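# One shelf is enough for the mugs

When we moved into the unit on the Faltar estate we brought every mug with us from the old place. There were 47 of them. I know the figure because Uchenna Nwachukwu wrote it on the side of the box, and the box stayed in the corridor until January with the figure facing out. There were never more than a dozen of us in the building.

I think a shared kitchen should have fewer mugs than it has room for, and that they should live out in the open on a small rack. Cupboards are the wrong place for them. I have said this often enough at work that people leave the room, so I am writing it down instead.

A deep cupboard takes whatever you give it. Somebody leaves and their mug stays. A supplier sends a pair with its name on — we had several from Mistora — and those go to the back. The ones at the front get used and the ones behind gather a grey film. Meanwhile the sink fills up, because with a full cupboard there is always one more clean mug to reach for and no need to wash the last one. Our old sink was never empty by four o'clock, and I don't believe we were untidy people. We had too many mugs.

A rack with one shelf behaves differently. You can see what's on it from the door. If it is empty, the mugs are on the desks or in the sink, and you go and find one. You wash it, you dry it, you use it, and later you put it back. The whole thing takes two minutes.

Märta Solberg disagrees with me about colour. She would like them all white and all from the same range, so that they stack and so that a broken one can be replaced without fuss. I see the point about replacing. But identical mugs in a shared room get put down and lost. You come back to a table with four white mugs on it, you can't tell which is yours, and you take a fresh one to be safe. If each is a different colour you know that yours is the orange one today, and so does everybody else. Modupe Tijani takes the grey one first thing and has it until she goes home. It has never been agreed, and it works.

Clear ones belong in the set too. They show tea stains straight away, and so they get washed properly. People complain that they look cold, and I grant that nobody's favourite mug is a glass one. They do get left till last.

Then there is the cloth. I would have one cloth, kept beside the mugs, in a colour that isn't used for anything else. Ours is light blue. A cloth hung on a hook across the room is a cloth people don't use — they shake the mug over the sink and put it down wet. It can be folded or it can be in a heap, and I've stopped minding which. It needs to be within reach and changed often.

Wood or wire is the other argument. Musa Ibrahim bought a plastic-coated wire rack for his own kitchen and likes it. I find that mugs with a narrow foot tip on wire, and the coating peels where the water sits. A plain board on a black metal stand is steadier. It marks over time, and you lift it off now and then and wipe underneath.

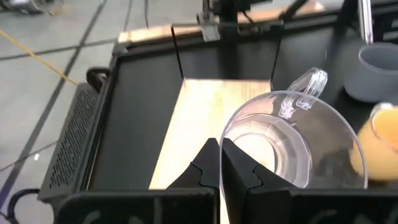
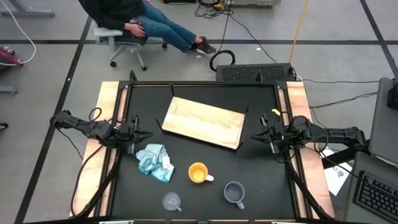
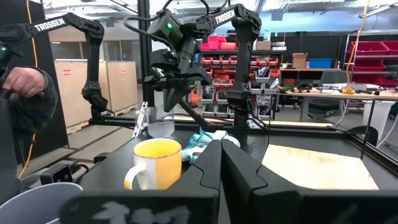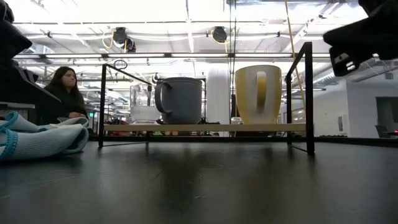
The usual objection is visitors. What happens when eight people come up from Isah for the afternoon and you own a handful of mugs? We've had this twice, and both times Ese Olaniyan went to the storeroom and fetched the box. It still holds roughly 30, after the chipped ones went out. They were washed, used, washed again and taken back the same day. I have no quarrel with owning spares. I only want them somewhere that takes a short walk to reach, so that a person with a dirty mug in their hand decides the tap is nearer.

A second objection is that a rack on show looks cluttered, and that a kitchen looks better with everything behind doors. It may do in a house where one person is in charge of it. In a shared place the doors hide the jobs as well as the mugs, and the jobs then fall to whoever can stand it least. For years that was Märta. She has never said so, but she was always the one with her sleeves rolled up at the end of the day.

I'd go further and apply the same rule to teaspoons, but Ito's café downstairs lends us theirs when we run short, and I haven't yet persuaded anyone that this is a problem.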